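Yhon Marulanda specifies surfaces for a living. At Lorkberg he writes the requirement sheets for tabletops, boards and covers, and when we spoke on a Saturday he had a jigsaw puzzle on his mind.

"A tray puzzle is a demanding load for a surface," he said. "The pieces are light and flat, and they have to be picked up by the edge. If the surface grips too hard you can't slide a piece. If it doesn't grip at all, the tray moves when you press a piece home."

His notes on the subject run to 23 pages. He grades each sample on glare, slip and pattern, using a scale that goes up to 9. Glare is the item he argues over most with suppliers. A gloss finish wipes clean in one pass, but it sends overhead light straight back at the person working.

"Veining is the other one. Tan and brown streaks on white look fine in a showroom. Put down a loose piece with tan in it and your eye needs longer to find the edge. I would take plain gray every time. The sales side would not."
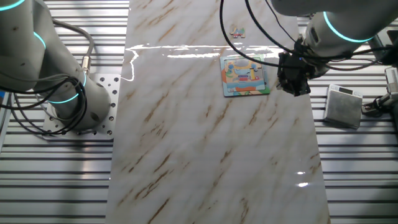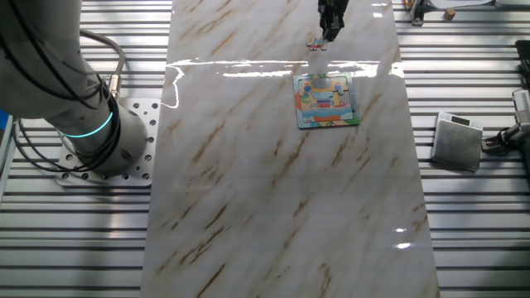 *The marble-patterned surface on the slatted aluminum table.*

I asked about the rails. Marulanda likes a ribbed base under a flat work surface, provided the top is stiff enough.

"You can fasten to it nearly anywhere, and you can move the fastening later. The drawback is small parts. A screw goes into a groove and you need a hook to get it out. A puzzle piece will usually bridge the groove, but I still want a flat top that is longer than the job needs."

He compared two tops last February, one from Linetti and one from Kanaan. The Linetti sample scored higher for slip and lower for glare. He did not recommend either for puzzle work without a matte overlay.

On scales he was brief. "Put the scale beside the board, on something that doesn't flex. Zero it there. If you move it, zero it again."

His next report, number 321 in the Lorkberg series, covers edge wear. The Gollar samples are already cut for it.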